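# Report of a visit to the Isley workshop, Follby

29/02/2024 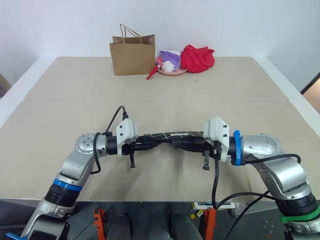

The visit was arranged at the invitation of Hartmut Kohlhase, who manages the two-arm handling work at Isley. Our party of seven was received at the main entrance and given a short safety talk before going through to the work area.

The main purpose was to hear about the stoppage in June, when a two-arm unit failed to let go of an item at the end of a task. Both grippers were holding the same object. The left opened on command and the right did not, and the left arm then began its return move while the right was still closed. The item was pulled sideways and struck the table. No person was hurt.

Mr Kohlhase explained that the fault was traced to a cable at the right wrist. It had been fixed with too little slack, and repeated turning of the joint had worn the connector. The signal dropped out for short periods, so the controller went on reporting the gripper as open. By that date the unit had completed 1397 handovers without a recorded fault, and checks of the cable had been allowed to lapse.

The following changes have been made:

- Wrist cables are inspected at the start of each shift and the result is entered in the Drosirell log.
- Neither arm may move away until both grippers have confirmed release.
- The stop button has been moved to the operator's side of the table.

Members asked whether the operator could have stepped in sooner. We were told that some 15 seconds passed before the stop was pressed, as the old button could be reached only by walking round the unit. The Wunderlich cell next door had the same layout and has also been altered.

Our party noted that the second change relies on the same signal that failed. Mr Kohlhase accepted the point and undertook to send us details of a separate sensor now under trial. These had not been received when this report was prepared.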